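設備だより 2022年5月
腕を買う前に、まず置き場所の話をさせてください

こんにちは、設備計画を担当しているシンイー・ヤン(Xinyi Yan)です。4月の集まりで「アームの件、結局どうなっているの?」と三人から続けて聞かれまして、廊下で説明するたびに話が少しずつ変わってしまうので(すみません)、ここにまとめて書いておくことにしました。長いです。お茶でも用意してから読んでください。

まず現状から。うちの工房にロボットアームを一台入れる計画は、まだ生きています。去年いちど見送りになったのは皆さんご存じのとおりで、あのときは見積書の一枚目しか見ていなかった私が悪かったんです。本体の値段だけを表に書き込んで「いける!」と喜んでいたら、二枚目以降に架台、安全柵、手先のグリッパ、設置調整、年間保守がずらりと並んでいて、ファシルさん(Fasil Assefa)に「これ、本体より後ろのほうが長いね」と言われてしまいました。あの日の帰り道はちょっとつらかったです。

それで今年は順番を変えました。先に「何をつかませたいのか」を決めて、それに必要な手先を決めて、手先の重さと届く範囲から腕を選ぶ。カタログを眺めるのは一番あと、という約束です。カタログ、見始めると楽しくて止まらないんですよね……。

つかませたいものの候補は、各班から出してもらいました。集まったメモを読むと、見事にばらばらです。工具を棚に戻してほしい班もあれば、缶や容器を並べ替えてほしい班もあるし、柔らかいものを潰さずに扱えるか知りたいという班もあります。同じ形の部品を同じ向きで一日中運ぶだけなら話は簡単なのですが、うちの場合はそうはいきません。少量で、形がいろいろで、しかも置き方がきれいにそろっていない。ここが予算に一番響くところだと、今回よくわかりました。

そこで、実機を借りる前にシミュレーションをやっています。担当はハオランさん(Haoran Pan)で、画面の中のアームにいろいろな形のものを渡しては、手先の入り方を見ています。金づちのように片側に重さが寄っているものは、柄のどこを持つかで必要なトルクがだいぶ違ってくるそうです。 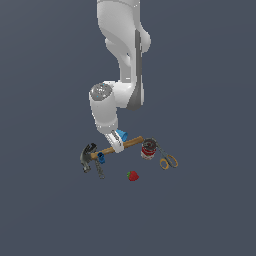

シミュレーション画面より。金づちの柄に手先を寄せたところ。右に缶とはさみ、下にいちご。

いちごと金づちを同じ手で、と聞くと無茶な注文に思えますが、各班のメモを足し合わせると本当にこういう組み合わせになるんです。私は最初にこの画面を見たとき、つい「いちごから先に片づけて」と言ってしまいました。ハオランさんは笑っていましたけれど、順番も大事な検討項目なんだそうです。

ただし、画面の中でできることと、買ったあとにできることは別の話です。床の傾き、ケーブルの取り回し、滑りやすい柄、誰かが置きっぱなしにした軍手。そういうものは計算に入っていません。シミュレーションの結果は「この手先は候補から外してよさそう」という絞り込みに使って、「これなら大丈夫」という判断には使わない、というのがハオランさんと私の間での取り決めです。

さて、お金の話に入ります。

予算枠は今のところ300万円です。この中に本体、手先、架台、設置、初年度の保守、それから操作する人の講習まで全部入れます。去年の失敗があるので、今回は表の一行目を「本体以外」にしました。ちょっとした意地です。

候補は三つに絞りました。ドラルソープ(Drallthorpe)は本体がしっかりしていて、保守の窓口も近いのが魅力です。難点は納期で、今注文しても17週間かかるとのこと。年内に動かしたいなら早めに決める必要があります。ヘルラ(Helura)は本体が手ごろで、手先の付け替えが簡単なのがうれしいところ。ただ、制御箱が思ったより大きくて、今の作業台の下に入りません。台を作り直すとなると、安かった分がそのまま消えてしまいそうです。フロキス(Flokis)は中古の整備品で、値段だけなら断トツなのですが、保証の範囲がまだはっきりしません。質問を書面で送って返事を待っています。

手先については、チエンのグリッパ(Qian)を第一候補にしています。理由は地味で、指先の部品だけを交換できるからです。アニーバルさん(Aníbal Carvalho)が前の職場で似た形式のものを使っていて、「指先は消耗品だと思って予算を組んだほうがいいよ」と教えてくれました。なるほどと思って、交換用の指先を8組、最初から見積もりに入れてもらいました。あとから小口で頼むと送料がばかにならないんですよね。これは3Dプリンタのときに学びました。

架台は、できれば自作したいという声が出ています。気持ちはとてもよくわかります!うちには溶接のできる人もいますし、作ったほうが寸法もぴったりになります。でも、アームの土台は揺れると全部の精度に効いてくるので、ここはツイピンさん(Cuiping Duan)に強度の計算をお願いして、その結果を見てから決めることにしました。計算の結果「買いなさい」と出たら素直に買います。自作派の皆さん、そのときは恨まないでくださいね。代わりに部品トレイのほうは全部お任せしますので。

それと、意外に見落としていたのが電源です。奥の壁のコンセントは集塵機と同じ回路につながっていて、両方動かすとブレーカーが落ちる心配があります。専用回路を引く工事費として、ひとまず表に55,000円を入れてあります。電気屋さんに現場を見てもらうまでは仮の数字です。コンプレッサーの近くまで延長コードで、という案は却下しました。去年の冬に私がつまずいた、あのコードです。

保守契約をどこまで付けるかは、正直まだ迷っています。全部込みの契約は安心なのですが、毎年払い続けると三年目あたりで腕がもう半分買えてしまう計算になります。かといって何も付けないのも怖い。今のところは、初年度だけ手厚い契約にして、二年目からは点検のみに切り替える案が有力です。ファシルさんはもう少し慎重で、二年目までは手厚いほうがいいという意見。これは次の打ち合わせで決着をつけたいと思っています。

皆さんにお願いしたいことが二つあります。

ひとつは、つかませたいもののメモの追加です。まだ出していない班の方、現物の重さと、一番太いところの寸法を書いて、工具室の入口の箱に入れておいてください。「だいたいこのくらい」と手で示されても、見積もりには書けないのです(実際に二回ありました)。割れもの、濡れるもの、油の付くものは、そのこともひとこと書き添えてもらえると助かります。指先の材質が変わってくるので。

もうひとつは置き場所です。アームを入れるなら、今の奥の作業台の周りを空けなければなりません。腕が届く範囲に柵を立てるので、見た目よりずっと広く取られます。床にテープで範囲を貼ってみましたから、一度立って見てみてください。あそこに私物の棚を置いている方、心当たりがありますよね。引っ越し先は一緒に考えます。

フロキスからの返事と架台の計算がそろったら、三社の比較表を掲示板に貼り出します。数字に納得がいかないところがあれば、鉛筆で直接書き込んでもらって構いません。去年も、あの表の余白に書かれていた「これ消費税入ってる?」のひとことに本当に救われたので。(入っていませんでした。)

シンイー・ヤン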